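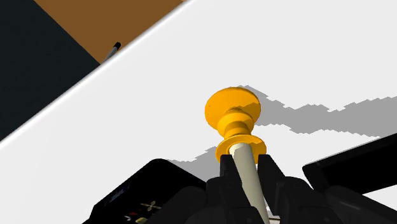 Fig. 8. Grip on the rod, below the lower flange. Simulator view.

Section 2. Setting up the pick for knob-and-rod parts

Read this before your first shift with the Picard cell. Short version is taped inside the cabinet door at Brirno but it leaves out the clearance step, so use this one.

What changed for the bench crew: you no longer load the parts by hand. The arm does the loading. You teach the grip, check the grip, clear the faults and decide what is scrap. Same people, same bench, different job. Pay grade question is with the Plaltero office, not with your lead.

Before you start

- Sim station on, part file loaded (Muditz folder, knob-and-rod).
- Cell in HOLD. Key in your pocket, not in the switch.
- Sleeves up, lanyards off.
- Tray in position 2. Empty tray is fine for teaching.

Teaching the grip

1. Open the part file in the simulator. Do not go straight to the real arm, even if you have done this part before.

2. Bring the hand in with fingers open. Go slow near the part.

3. Line up the finger tips on the rod just under the lower flange. One finger each side, as in Fig. 8. Not on the neck. Not on the disc. The rings on the neck get narrower as you go and the grip will walk.

4. Close until both fingers touch. Force setting 18 for this part. Leave it there.

5. A little tilt is OK. If the part leans so far that the flange sits on one finger, open and redo step 3.

6. Lift clear of the table. Look at it from at least two camera angles. You want daylight between the part and the table top all the way round.

7. Save the grip under your own initials. Dont save over somebody else's.

NOTE: Shadows on the simulated table come out blocky with stair-step edges. Drawing setting only. Don't use them to judge height – use the height readout.

Running it on the real arm

8. Everyone out of the marked floor area. Say "clear" out loud and wait for the answer.

9. Key in, HOLD to STEP. Run the pick one move at a time, first part only.

10. Watch the fingers close. Thumb on the stop button the whole time.

11. Good pick – switch to RUN. Bad pick – back to HOLD, key out, back to the simulator. No fixing it by nudging the part with your hand.

CAUTION: Never reach between the fingers when the key is in. That includes STEP. That includes "just for a second".

CAUTION: A dropped part stays where it is till the cell is in HOLD. Rods roll. Let them.

Who does what now

Bench operator: teaches and saves grips, runs first part, pulls scrap.
Cell lead: signs off new grips, resets after a second fault.
Maintenance: finger pads, cables, anything behind the wrist cover.

If the old hand-load quota sheet is still on your clipboard, bin it. It has not counted since November. Nobody gets timed on teaching. Take the time you need, ask the next bench over, and if a grip feels wrong you can refuse to run it. Write the reason in the log, one line is enough.

Faults you will see

Grip lost: more than two in a row on the same tray, stop and call the lead. Usually the saved grip is too low on the rod.

No contact: part missing or wrong file loaded. Check the file name first.

Over force: somebody changed the setting. Put it back to 18 and log it.

Handover

Tell the next person in words, at the cell. Which grip is loaded, what faulted, what is in the scrap bin. The screen log is not a handover. Ten minutes overlap is on the rota for this, its paid, use it.

Changes to this section go to Hedvig Strand, cell training. Written notes please, not hallway ones.

Section 3 covers trays and refill.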